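Clistby Shared Kitchen – Frequently Asked Questions

Where do mugs go after washing?
On the mug tree, one to a peg. Large soup mugs are too heavy for it and go on the shelf under the window.

Can I leave plates in the holder overnight?
Yes. Stand them upright with a gap between them and put them away before 9 the next morning.

What about dish cloths?
Rinse the cloth, wring it out and hang it over the small rack with the two pegs. Cloths left in the sink go in the laundry bin.

Who can use the toaster oven?
Anyone with a kitchen booking. Pull out the crumb tray when you finish – it slides from the front. Please don't set anything on top while it is on.

I broke a mug. Do I have to pay?
No. Wrap the pieces in newspaper, put them in the trash and write it on the sheet by the door. Replacements come from Jillitholm, item 206.

What is the call bell for?
Ring it once if you need help from the front desk. The desk can also be reached at extension 31.

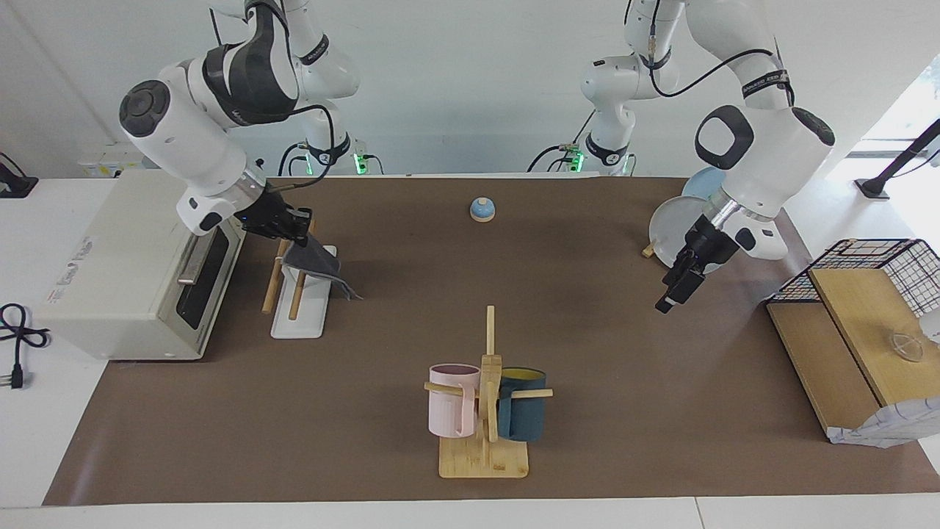
Page by Irén Hajdu, Clistby
Updated 22 August 2023

Two mugs are on the tree, with the plates upright in their holder and a gray cloth over the rack. The toaster oven is at the left edge of the table, door facing in.

May I bring my own mug?
Yes, but put your name on the bottom. Unmarked mugs are shared.

How do I book?
Use the form at the front desk or call extension 31.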